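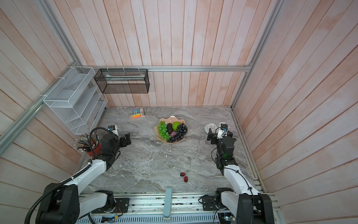 4. Installing Wall Planks and Floor Covering

This section covers fitting Drana interlocking wall planks and self-adhesive floor covering in a small room or booth. Read it through before opening the packs. Wiring and ventilation are covered in Section 6.

4.1 Before you start

Store the unopened packs flat in the room where they will be installed. Leave them overnight with the heating at its normal setting. Planks brought in from an unheated garage in February will change size after fitting, and the joints will open.

Check that every pack carries the same batch letter on the end label. Color varies slightly between batches. If you have to mix them, open all the packs and shuffle the planks before you begin.

Tools required:
Tape measure and pencil
Spirit level, 1000 mm
Fine-tooth saw
Utility knife with new blades
Caulking gun
Rubber mallet and tapping block
Seam roller

4.2 Preparing the walls

1. Switch off power to the room at the breaker panel and remove outlet covers.
2. Scrape off loose paint and fill any hole wider than a pencil.
3. Hold the level against the wall in several places. Where there is a hollow deeper than 3 mm, fill it and let the filler cure.
4. Wipe the wall with a damp cloth. Allow it to dry.

Caution: Do not fit planks over damp plaster. Find the source of the moisture and correct it first.

4.3 Fitting the planks

Planks are fitted vertically, working from left to right, with the tongue facing the direction of travel.

1. Measure the wall height at both ends and in the middle. Cut each plank 3 mm short of the measurement at its position.
2. Measure the wall width and divide by the plank width. If the last plank would be a narrow strip, trim the first one so that the two end planks match.
3. Apply adhesive to the back of the first plank in a continuous wavy bead. Keep the bead 15 mm from each edge.
4. Press the plank to the wall and check it with the level. Adjust at once. The adhesive grabs quickly, and the whole wall follows the line of this plank.
5. Slide the groove of the next plank over the tongue. Close the joint with the mallet and tapping block - never strike the plank directly.
6. Continue to the corner. Scribe the last plank to the adjoining wall if the corner is out of square.

Note: Corner trims are sold separately. Do not fit them until the floor covering is down.

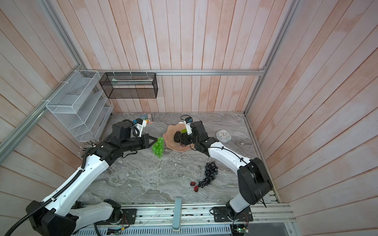 4.4 Laying the floor covering

1. Vacuum the subfloor twice. Grit under the sheet will show through as a raised dot.
2. Brush on one coat of Etance primer and leave it until it is no longer tacky.
3. Unroll the sheet face up and trim it 26 mm oversize on all sides.
4. Fold back half the sheet, peel the backing paper, and lay it down slowly from the center outward. Repeat for the other half.
5. Work over the surface with the seam roller. Pierce any trapped bubble with the tip of the knife and roll it flat.
6. Trim the edges against the wall with a new blade.

Caution: Cut away from your body and retract the blade between cuts.

On patterned sheets, line up the arrows printed on the backing paper before you peel it. A join in a marble pattern is less visible when it runs parallel to the main light source.

4.5 Care

Keep heavy items off the floor overnight. Clean with a soft cloth and mild detergent. Solvents and abrasive pads will dull the finish on both products. Spare planks can be ordered from Pluvska with the batch letter and pack number.

Text: Idun Moen. Technical review: Lech Ziółkowski.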